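# Lecture 3: Which Block Did You Mean?

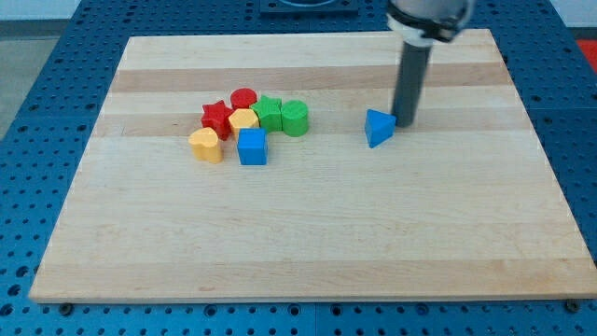
*Photo: Marianna Laskowska, Hurness teaching lab*

Last week we got as far as a working hand-eye calibration, or in the case of two groups, a calibration. Today is about what sits on top of it: taking an instruction in plain words, deciding which object on the board it refers to, and handing the planner a target it can live with.

## Where we are in the stack

The course software, Tetmont, runs as four processes:

1. **Perception** – finds blocks, reports color, shape, pose and a confidence
2. **Grounding** – matches words to blocks
3. **Planner** – turns "go there" into a path for the tip
4. **Controller** – follows the path and complains

Most of you will want to blame number 4. It is almost always number 2, and when it isn't, it is number 1 having told number 2 something false in a very calm voice.

## Naming things

Color alone gets you nowhere on this board. There are two blocks of each color, so "the blue one" might be the cube or the triangle. Shape alone does better for the heart, which has no rival, and fails at once for the stars and the cylinders, which come in red and green. Color plus shape settles every block on the board, and that is why the first lab feels easy.

Then people start talking the way people talk:

- "the one by itself"
- "the block in front of the yellow hexagon"
- "the star next to the green cylinder"
- "push it back with the others"

The first needs a notion of a group. The second needs a frame of reference, and you have to pick one and write it down. In Tetmont, *front* means toward the near edge of the board, as seen by the camera. Lajos Veres's group used the robot base frame last year and spent an afternoon with a system that was perfectly consistent and wrong about everything.

The fourth one has a pronoun in it. We will get to pronouns in Lecture 5, when morale is higher.

## Grouping

The default grouper links any two blocks whose footprints are closer than a threshold, then takes connected components. With a sensible threshold, the board in the photo gives you a cluster of seven and a triangle on its own. Turn the threshold up and you get one big group and no loner. Turn it down and everybody is a loner, and "the one by itself" returns eight candidates with equal scores.

Please do not fix this by picking the first in the list. Csaba Szabó will be reading your code and he knows what `candidates[0]` looks like.

## Planning a push

The tool is a plain rod pointing straight down. It can't grasp anything, so all motion of a block comes from contact, and contact only pushes. To move a block left, the tip has to be on its right before you start. The planner therefore splits every push in two:

| Phase | Tip height | What it checks |
|---|---|---|
| Approach | raised | clear path to the contact side |
| Push | lowered | direction, distance, board edge |

For the triangle, the push point matters a lot. Push off center and it turns. Push at a corner and it turns with enthusiasm. The quasi-static model in the reading (Chapter 16) predicts the direction of the turn quite well and the amount rather badly, so the planner uses short pushes and looks again after each one.

Pushing a block *out* of a cluster is a different matter. The yellow hexagon sits between the two stars with the blue cube in front of it, and any push on it is a push on its neighbors. The planner will tell you there is no valid approach. Believe it. Move a neighbor first, or choose another target.

## Lab 3

Work in your usual groups.

- Run the grounding test set (400 instructions, in `enow/phrases`) against the saved perception output. No robot needed.
- Sort your failures by cause: perception, grouping, reference frame, other. If "other" is your largest pile, keep sorting.
- Write a replacement for the default grouper. It may use shape, but it may not use the answer key. Orlando Arango has asked me to repeat the second part.
- On the arm, demonstrate three pushes of the triangle toward the cluster, with a fresh look between pushes.

Leave the speed limit in the config alone. The lab closes at six and Ruaridh Yule has the key to the controller cabinet – ask him before you reboot anything in it. Reports are due Sunday night, as plain text or PDF.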